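Drawer runners keep dropping – replace or live with it?

prisholm_pete
Joined: December
I've got a small dressing table, flat-pack, five years old. The drawer has started dropping at the front when it's pulled out past halfway. The screws are tight. The runners are the cheap roller sort. Is it worth fitting ball-bearing ones or should I just get a new table?

Eshun
Replace the runners. Measure the side of the drawer first – mine were 271 mm and the nearest size in the shop was 250, which was fine.

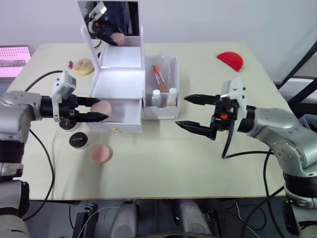
Ball-bearing ones need a gap of about half an inch each side, so check that before you order. Rollers often need the same, but not always.

hedeck44
I wouldn't bother. If the drawer bottom is thin board it will sag next, and then you've spent money twice. I gave up on mine and bought second-hand.

Eshun
Disagree. A sagging bottom is a strip of wood and some glue. It doesn't need a new table.

prisholm_pete
The gap is 13 mm on both sides. The bottom looks flat to me.

Ertuğrul Coşkun
Then you're fine. Before buying, look at the rear screw on each runner. Mine had pulled out of the chipboard and the front ones felt tight. Matchsticks and wood glue, left overnight, sorted it.

hedeck44
Matchsticks won't last in chipboard.

Ertuğrul Coşkun
Mine have so far.

prisholm_pete
Left rear screw is loose. Will try the glue tonight and order runners if it drops again.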